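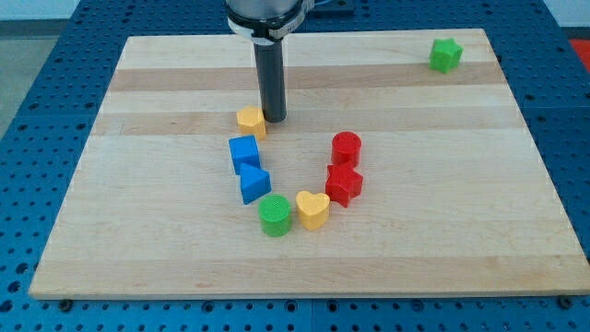
Setting up the Zusik push kit for tabletop sorting

Posted Feb 22, 2018 by Lindiwe Mabaso
Filed under: Arms and attachments, Reviews with instructions

The Zusik push kit is a rod. I want to get that out of the way early, before you read the box, which uses the word "manipulation" more often than I have used it in my life. You bolt the rod to the end of your robot arm, point it at the table, and shove things. Busholm, who make it, sell it to people who are tired of writing grasp code, and I was very tired of writing grasp code.

What follows is how I got it running on our bench in Greltthorpe, including the parts where the manual and I parted company. Plan on an afternoon. The quick start card says 15 minutes, and I assume that was measured by the person who drew the card.

What you need

An arm that can hold a straight-down pose without complaining
The push kit (rod, collar, clamp, hex key, a card with six languages of warnings)
A table with a hole pattern you can bolt things to
A flat board, hardwood if you can get it
Blocks from a toddler's shape sorter
A second hex key, for when you lose the first

Step 1. Fit the collar

Take the arm down to a comfortable height and cut the power before you start. The collar goes on first, then the clamp around it, then the rod up through the bottom. The manual has you tighten the clamp fully before the rod goes in. Don't. Leave it loose enough to turn by hand, seat the rod, then tighten.

Once it's snug, grab the rod and wiggle it. If it moves at all, you will spend the next week blaming your calibration. Wian Mahlangu spent two.

Step 2. Put down a board

You can push blocks straight across a perforated table, and they will find every hole in it. A block edge catches, the block tips, and your tidy straight push becomes a slow roll onto one side.

We use a laminated maple board. Pale wood also gives the overhead camera something calm to look at behind bright plastic, though the darker strips did confuse our first color threshold. If you are buying a board just for this, get the dullest one in the shop. Stop it from sliding with whatever your table accepts, and keep the hardware lower than the top of the board. The rod will visit every corner sooner or later.

Busholm will sell you an official work surface for 100 dollars. I've handled it at a trade show. It's a board.

Step 3. Set the tip height

This is the step that matters, and the manual gives it one sentence and a drawing of a smiling arm.

Bring the rod down slowly over bare wood until a sheet of printer paper drags under it. Call that zero. Then go up by a third of the height of your shortest block, and save that as your push height. Push any higher and tall blocks topple. Push much lower and you have invented a very expensive pencil.

Save a separate travel height well above the tallest block. The software comes with a default travel height, and the default clears a coin. Change it before anything moves. I'd put this in capitals, but Shinji Ichikawa says I've used up my allowance for the year.

Step 4. Teach it the corners

Open the Zusik panel and choose New Surface. Jog the tip to each corner of the board in turn and press Store. Go clockwise. The panel will cheerfully let you go any way you like, and then mirror everything you do afterward without comment.

When you finish, ask the arm to visit the center. Eyeball it. If the tip is off by more than the width of the rod, do the corners again.

Step 5. Scatter some blocks

Shape sorter pieces are good test objects: chunky, cheap, and badly behaved in different ways. Cubes go where they are told if you hit them square on a face. Cylinders standing on end are polite until you push off center, and then they slide around the rod and stay behind. Triangles pivot. Hearts are fine from the sides and a coin toss at the point.

Stars deserve their own paragraph. The rod drops into the notch between two points and carries the star along nicely, right up to the moment you want to let go and push from somewhere else. Back the rod straight out along the way it came before you lift. Our green star has a habit of ending up well away from everyone else, and I've stopped taking it personally.

Step 6. Run a first task

Start with one instruction and one block. "Push the blue cube left" is plenty. The panel accepts typed commands from a fixed list, and a longer list if you pay for the Plus license. I didn't.

Set the speed to the lowest mark. At full speed the rod doesn't push blocks so much as serve them. Lizelle Ngubane found one of ours behind the radiator in July.

When single pushes work, try gathering. Pick a color, pick a corner, and let it run. Expect crowding. Blocks that touch will move as a family, so if you want the red cylinder and the red star happens to be leaning on it, you're getting both. The software has a Separate command, which nudges the rod between two pieces and hopes. It's better than it sounds on cubes and worse than it sounds on anything with points.

When it goes wrong

The arm stops mid-push and shows code 3000. That's the force limit. Usually the tip has caught the board, so redo Step 3.

Blocks drift to one side on long pushes. Your rod is leaning. Loosen the clamp, reseat, tighten.

The panel can't find your arm. Restart the panel. Then restart the arm. Then do both again in the other order, which worked for Poonam Singhal and has never once worked for me.

Blocks tip over. Lower the push height a little, or slow down.

Should you buy it?

If you already have an arm and want to try planning, language commands, or plain old sorting without a hand to look after, yes. Ours has done about 100 hours and the only wear I can find is on the box. The rod is well made, the clamp holds, and the panel is ugly but quick.

If you need to pick anything up, ever, look at the Joubert two-finger set. It costs more and breaks in more interesting ways. I'll write up the Joubert once the replacement finger arrives.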